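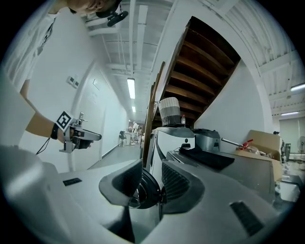
A hand-held gripper made of gray metal and black parts.

Where Does Fizzy Water Come From?

If you ever visit the little town of Visteler with your family, sooner or later somebody will hand you a paper cup of water and watch your face while you drink it. Go ahead and take a big sip! It tickles your tongue, it smells a tiny bit like a struck match, and it tastes as if someone dropped a penny in it. People travel a long way for that taste, and some of them even like it.

The water starts out as plain old rain on the hills behind the town. It trickles down through cracks in the rock, deeper and deeper, and this can take years and years. On the way it picks up tiny bits of the rock itself, which we call minerals. Iron gives you the penny taste. Deep down the water also meets a gas called carbon dioxide (the same gas you breathe out), and because everything is squeezed so tightly down there, the gas gets pushed right into the water and stays put.

Then the water finds a way back up. The squeezing stops, and the gas comes rushing out as bubbles. You have seen this happen at home, every time you open a bottle of soda and hear that lovely hiss.

Visteler has two springs you can drink from. The Manole spring is the fizzy one, and you reach it by climbing 163 steps, so wear good shoes and save some breath for the top. The Daltik spring is down by the park, and it has hardly any bubbles at all, but the water is much saltier. Try them one after the other and see which face you make!

Between the two is the Wandska pump house, where grown-ups used to stroll up and down with special cups that had a spout like a teapot, so the iron wouldn't stain their teeth. You can still buy one there. Ask before you fill it, and start with just a little, as too much mineral water can give you a tummy ache.

Jul 20, 2015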